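How to Request Your Military Service Records

22nd February
17 Shares | 7 Comments

Women who served before their jobs were officially opened to them often find gaps in their files. A record may list a clerk's position when the person spent the whole tour driving convoys. Getting the full file is the first step toward fixing that.

Start by writing down what you already know: your name as it was when you enlisted, your service number, your branch, and the dates you went in and came out. If you changed your name later, list both.

Next, fill out the request form. Ask for the complete personnel file and say so in plain words. If you leave that line blank, you may get only the discharge paper. My own first request came back with one sheet. The second came back with 165 pages.

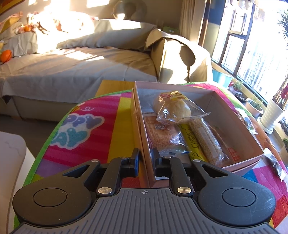

Sign and date the form by hand, then make a copy before you send it. Medical records are often kept apart from personnel records, so check whether you need a separate request.

When the file arrives, go through it with a pencil and mark anything that looks wrong. Look hardest at job codes, unit assignments, and awards. Training certificates are easy to miss — mine were filed behind the travel orders.

To ask for a correction, write a short statement for each error. Give the page, what it says now, and what it should say. Attach orders, letters, or signed statements from people who served with you. Keep the originals at home.

I mailed my correction request in August and waited roughly 17 weeks for an answer. If you move while you are waiting, send your new address in writing and include your case number.

563 views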